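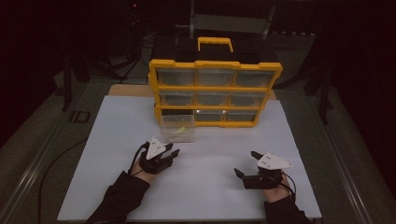 Unit 2: Small Parts Storage
Workshop Practice, handout for the July session
Instructor: Vasanthi Gamage

A drawer cabinet keeps small parts sorted only if everyone uses it the same way. This unit covers the small cabinets with clear drawers, the kind you can stand on a bench. The tall steel cabinets come in Unit 7.

Layout

Drawers are named by row, then by position from the left. In a three-by-three cabinet the top left drawer is 1-1 and the bottom left is 3-1. Write the drawer name on your parts list before you put anything away.

Put heavy parts in the bottom row. A full top row makes a light frame easy to tip — more so if a case is stored on top of it.

Opening a drawer

Pull straight toward you with one hand and steady the frame with the other. Many small drawers have no stop at the back, so they come all the way out. Set the drawer flat on the bench in front of its own slot and keep the other drawers closed while you work.

Clear fronts let you check for a part before you pull, but glare can hide a small one. Look from the side as well.

Putting it back

Check the bench for dropped parts, line up the drawer with its slot and push until the front is even with the others.

For next time

Read Beat Reisinger's notes on labeling. Bring a parts list for one cabinet at home or at work, and mark any drawer that holds more than one kind of part.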